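Equipment budget (garment handling automation)

An equipment budget in garment handling automation is the written plan of what a workshop or laundry will spend on machines that pick up, turn and fold clothes.

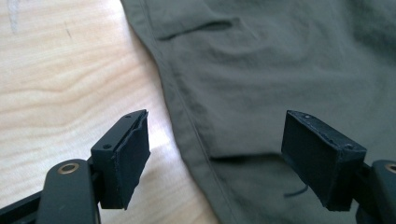
Which costs does such a budget include?
It includes the purchase price, the spare parts, the training of staff and the yearly service.

Terms
The word "equipment" is used for the arm, the gripper and the table together. In the Konetti price list the gripper is sold apart from the arm, so many first budgets are too low.

Planning period
A usual plan covers three years. The laundry at Fondine made its plan for nine months only, and had to write a second one in January. The first plan had no line for replacement finger pads - these wear out sooner than the arm.

Cost example
In the Kulivel plan, a set of pads is entered at 381 dollars and the yearly service at 2000 dollars. Delivery is a separate line. Training is paid from the wages budget and does not appear.

Yeoh method
The Yeoh method puts the garments first. The buyer makes a list of the cloth types and asks each seller for a trial with the same clothes. Only after the trial is a price requested. Critics of the method say that it takes too long for small shops.

See also: leasing of equipment; spare parts stock; trial period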